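Tirndale Food Share to open second pickup site in Brorkholm

BRORKHOLM – Tirndale Food Share will open a second pickup site in Brorkholm in February, doubling the number of places where residents can collect free prepared meals and groceries. The new site is in the former Gretar Street post office, two blocks from the bus station.

The group served 639 households last year from its original location on the north side of Tirndale. Many of those households live in Brorkholm and make the trip by bus, which takes two transfers on weekends.

"We kept hearing from people who were spending half a day getting to us and back," the group said in a statement. "A site on this side of the river was the most common request in our last survey, and we are glad to have found a building we can afford."

The Gretar Street site will be open four days a week, including Sunday from 3 p.m. Visitors do not need to make an appointment or show proof of income. They will be asked for a zip code and the number of people in the household.

Meals are cooked at the main kitchen in Tirndale, chilled and driven to Brorkholm the same day. Each one carries a label with the ingredients, common allergens and a use-by date. Vegetarian and low-salt meals will be available every day the site is open, and halal meals can be requested at the counter. 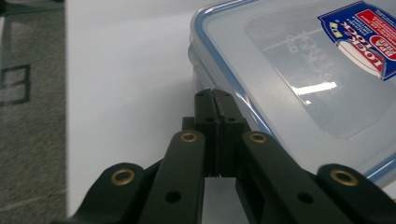 By the Tirndale Food Share press office

The new site will also be the first to offer the group's container return program. Visitors can bring back clean food storage containers with lids and leave them in the bin by the front door. Containers are washed and sanitized in Tirndale before they are used again. There is no deposit, and no one will be turned away for not bringing one back. Cracked containers and takeout boxes cannot be accepted.

The lease and the walk-in cooler were paid for with a grant from the Iyer Family Fund, which covers the first two years of operation. Running costs after that will come from the group's general budget. Work on the building included a new ramp at the side entrance, new wiring and a repaired loading door at the back – the old one had been sealed for years.

Hours at the Tirndale location will not change. Home delivery for residents who cannot leave the house will continue on both sides of the river, with orders taken by phone until noon the day before.

Grocery donations can be dropped off at either site during open hours. The group is most in need of cooking oil, rice, canned fish and baby food.

Media contact: Press office, Tirndale Food Share, Tirndale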